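Search articles
Topics Controls Vision Software Archive
Dec 11, 2025
By Vratislav Kadlec
3 comments | 21 shares

The Last Few Items in the Bin

Most bin-picking software is judged on a full bin. Grasp candidates are plentiful, and a planner that throws away nine of ten can still keep the arm moving. The numbers get worse toward the end of a run, when a handful of objects are left and each has drifted against a wall or into a corner.

Grisora, a small controls software company, has spent most of the past year on that end of the problem. Its planner, Bodin, takes a depth image and a segmentation mask and returns a ranked list of grasps, each with a complete arm trajectory attached. Earlier versions ranked grasps first and planned motion second. According to Imad Khasawneh, who leads the planning group, the old order wasted time in sparse bins.

"The scorer would pick a beautiful grasp next to a wall," he says. "Then the motion planner would spend its whole budget finding out the wrist couldn't get there."

Bodin now runs a coarse reachability check before scoring. The bin is modeled as four sloped planes and a floor, and the volume above it is divided into cells. Each cell stores the wrist orientations that clear the walls with a fixed margin. The table is computed offline whenever the bin is moved, and a lookup at run time costs very little. Candidates with no valid orientation are dropped before the network sees them.

The second change concerns the hoses and cables on the arm. Collision models usually treat the dress pack as a fat cylinder around the link or leave it out. The first choice rejects good motions near the rim, and the second causes snags. Rhonda Desjardins replaced both with a set of capsules whose positions are interpolated from recorded joint configurations. She recorded 311 of them by hand in October and does not recommend the experience.

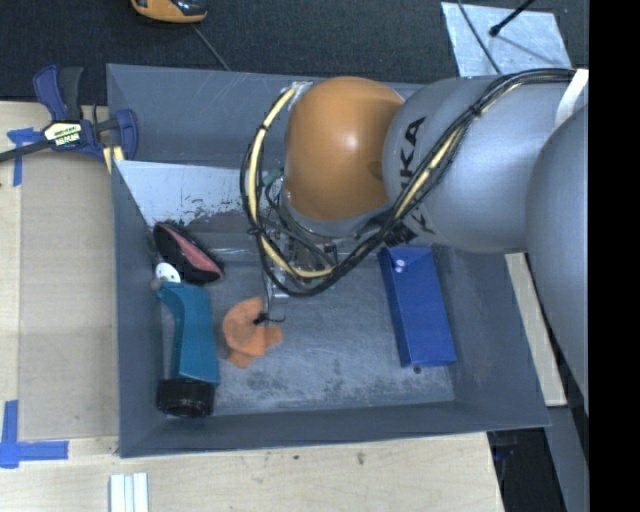
Vratislav Kadlec
Contributing Editor, Controls and Software

A run with mixed objects on a KUKA arm shows why the wall model matters. An orange piece lying flat on the open floor of the bin can be approached from almost any heading. The teal item along the left wall, with the black brush-like one just above it, leaves far fewer.

Over 1,032 logged attempts, Khasawneh's group found that most planning timeouts came from objects touching a wall. The perception module, Zener, now marks wall contact in its output, and Bodin can respond with a push toward the center before it tries a grasp. The push is planned with the same reachability table.

Scuffed bin floors remain a nuisance. Worn patches sometimes come back from segmentation as thin objects, and the current filter discards anything below a height threshold. That also discards flat parts. Desjardins is testing a comparison against a stored empty-bin scan, with mixed results so far.

3 comments | Post a comment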